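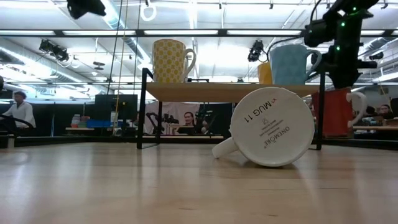
How many mugs does a shared kitchen need? One for each person who drinks something hot on a normal day, plus a few for visitors, and no more than the shelf will hold.

Mugs on the Shelf: speaker notes
By Engelbert Wallner
March
6 min read
11 shares

Opening

Start without the slides. Ask people to think of the mug they used this morning and where it is now. Give them a moment. Most will say the desk or the sink. A few will say they don't know.

Say what the talk covers: shared mugs at work, where they live, how they get chipped, and what we did at the Stirneck building to get the kitchen back in order. Twenty minutes, then questions.

Say who I am. I look after kitchens and common rooms for Pustau. Three buildings: Stirneck, Forsyth and Kerken. Stirneck is the biggest and had the worst cupboards.

The count

When we emptied every cupboard at Stirneck we had 292 mugs. The building seats 74 people. Let that sit for a second before going on.

Where they came from: trade fairs, leaving gifts, a box order someone placed twice, mugs from home that stayed after their owners left. Nothing was ever taken out.

Point to make: people kept telling us there were no mugs. They were right in a way. The ones at the front were dirty and the ones at the back could not be reached without moving everything else.

What we kept

We kept two per seat at first. That was too many. We went down to one per seat plus a spare dozen in a box for meetings, and it has held since last fall.

How we picked:
Chipped rims went out first. A chip on the foot is fine if it doesn't scratch.
Anything with a crack you can feel with a fingernail went out.
Handles you can't get two fingers through went out.
Very tall mugs stayed only if they fit the top rack of the dishwasher.

Color did not come into it. Somebody will ask about this. A matching set looks good the first week, then one gets broken and you are hunting for the same blue. Mixed colors also help people find their own again after a meeting. A yellow mug with circles on it is easy to claim across a room. With plain white ones you get people turning them over to read the bottom.

(If time: ask who in the room has a mug nobody else is allowed to use. Don't spend long on it.)

Shelf or cupboard

This is the part people write down, so slow down.

Closed cupboards hide the problem. Go with an open shelf at chest height if the wall allows it. If it doesn't, a small freestanding shelf on the counter or table does the job. Wooden board, thin metal legs, enough room underneath to slide in a second row. We have used that kind at Forsyth and it cost very little.

Things to check before buying a small shelf:
Put a full load on it and push from the side. If it sways, send it back.
Measure the tallest mug you own, then measure the space under the board. Do both with a tape.
Look at the front edge. A rounded one is kinder to handles.
Legs set well in from the ends make the board tip when someone leans on it.

Handles all one way. Right is the usual choice. Left-handed people have told me they don't mind, they just want them all the same. Leave a finger's width between mugs. Most of the chips we saw were on rims and came from one mug being pushed into the next.

Don't stack. I know it saves space. Two mugs of different makes will wedge together sooner or later, and then someone runs them under hot water and pulls.

Rim up or rim down

Expect a debate. Keep it short.

Rim up for mugs that get used daily. They air out and the rim stays off the board. Rim down for the box of spares, on a clean towel, as dust is the bigger problem there. A mug on its side is fine for a minute while you read the label, but it rolls until the handle stops it, so don't leave it like that near an edge.

Reading the bottom

Pass around the sample mugs here. Ask people to turn them over.

The base is where you find the maker, the size or model, and the care marks, if there are any. We found that about the dishwasher the hard way at Kerken, where a set of hand-painted mugs lost their pattern in a month. Check for the mark. If there is nothing printed, wash by hand and put a sticker on the shelf saying so.

Also say: a glazed inside with a gray line in it is usually spoon marks. Baking soda and a damp cloth takes most of it off. Tea stains the same way. Leave bleach alone.

Washing routine

Two runs a day at Stirneck, 11 in the morning and 4 in the afternoon. Whoever starts the afternoon run puts the morning load back first. It's on a card taped inside the dishwasher door.

Mugs left on desks are the weak spot. We tried reminders by email and got nowhere. What worked better was a tray by the elevator. People drop a mug there on the way out, and the tray goes down with the 4 o'clock load.

Where the rest went

Good mugs we didn't need went in boxes by the front door with a sign saying take one. They lasted four days. Chipped ones went to a woman who does mosaic classes. The remainder went in the trash, wrapped, as broken ceramic doesn't belong with glass recycling where we are. Check your local rules.

Money, if asked

We had 3000 set aside for new cupboards and did not spend it. Shelves, tray, stickers and two racks for the dishwasher came out of the normal kitchen budget. The cupboards are still there and hold paper towels and coffee filters.

What I would change

I'd do the count on a quiet afternoon. We did it at 9 in the morning and people came in wanting coffee while every mug in the building was on the floor.

I'd tell people two weeks ahead. We gave them three days, and two mugs that mattered to someone were given away. One came back.

I'd also buy the small shelf first and live with it for a while before drilling anything.

Questions

Likely ones: paper cups (no, we stopped ordering them), glass mugs (fine, but they show every mark), travel mugs (they go in a separate basket, lids off), names on mugs (paint pen wears off, a dot on the handle lasts longer).

Collect the sample mugs before people leave.

4 comments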